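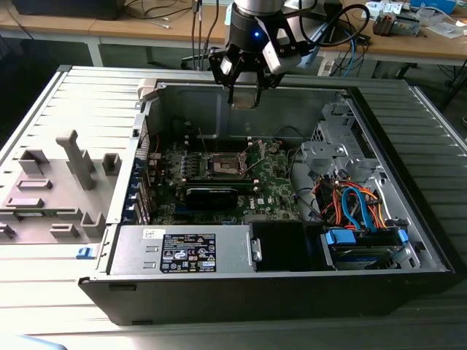

Dell tower on its side, side panel off, CPU socket empty.

List: sular-hardware
Subject: Re: Reseating the processor in the Dell towers
Date: October 15, 2023

Ildikó Győri wrote:
> We have the first of the Fladley towers on the bench and two of
> them stop before POST with the memory known good. The old note
> from April says to reseat the processor but gives no order of
> work. Does the drive cage have to come out? And is there any
> point in cleaning the socket while it is open?

The drive cage can stay where it is. With the case on its side and the side panel off, the socket is reachable from directly above, and I have never gained anything from taking out the cage or the power supply. The cables next to the cage are a nuisance but they can be pushed back towards it by hand. Leave the SATA ends connected. When they are pulled and put back in a hurry they go on crooked, and then you have a second fault to look for.

Order of work as we do it at Esirdale:

Mains lead out, power button held in for a few seconds, case down on its side. Side panel off and set aside with the moulded face upwards. Cooler off next. If it will not lift, turn it a little each way until the paste gives. Do not pull straight up. Clean the old paste from the top of the processor before you touch the lever, while the metal frame is still holding everything in place. 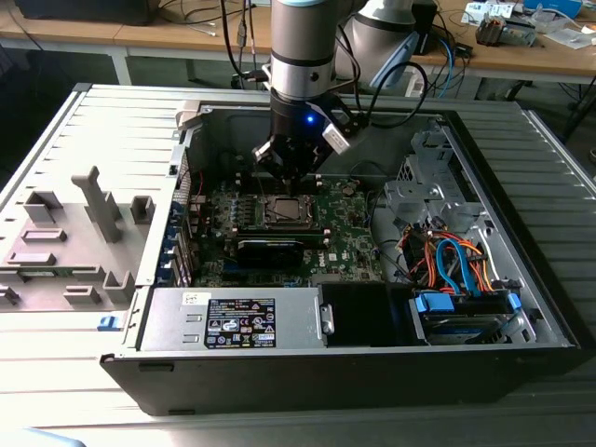 sular-hardware Digest, Vol 6, Issue 50

Then press the lever down and outwards to clear its catch, and let it rise under control. The frame follows. Hold the processor by two opposite edges and lift it vertically. Do not slide it or tip it out with a fingernail. Put it down with the contacts upwards, on something that does not shed fluff.

On cleaning: in this type the pins are in the socket and the flat pads are on the processor. The pads may be wiped with isopropyl alcohol and a lint-free cloth. The socket should not be wiped at all. If there is dust in it, use a hand blower from a low angle. A brush will catch a pin sooner or later, and a bent pin on these boards normally means a new board – we have straightened a few under the microscope, but I would not plan a batch on that basis.

Before anything goes back in, look across the pins under a lamp at a shallow angle. A good array gives an even reflection, row by row.

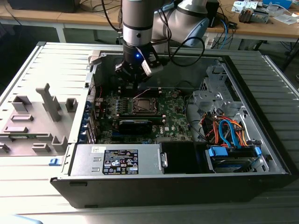

A single dull or bright spot is worth a closer look with a loupe, and I would mark the board and put it aside until somebody has done that. Of the last 200 towers we handled, 6 had pin damage, and all of those had been opened before they reached us.

For refitting, match the triangle on the corner of the processor to the mark at the socket, check the notches, and lower it level. It should drop in under its own weight. If it rocks, lift it out and start again.
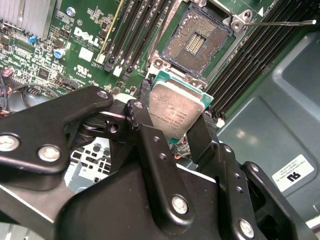 The lever needs a firm push on the way down and some creaking is normal. What is not normal is resistance in the first part of its travel, before the frame has made contact. Stop there and look at the seating.

Fresh paste every time, a pea-sized amount in the middle. We use the Assunção tubes and get around 50 processors from one.

Ildikó, for your two machines I would also try a new coin cell while they are open. A flat one should not stop POST, but it removes a variable. If they still fail after reseating, swap the processor with one from a working tower of the same model before you condemn the board, and post the LED pattern here.

The April note will be replaced once I have your results from Fladley.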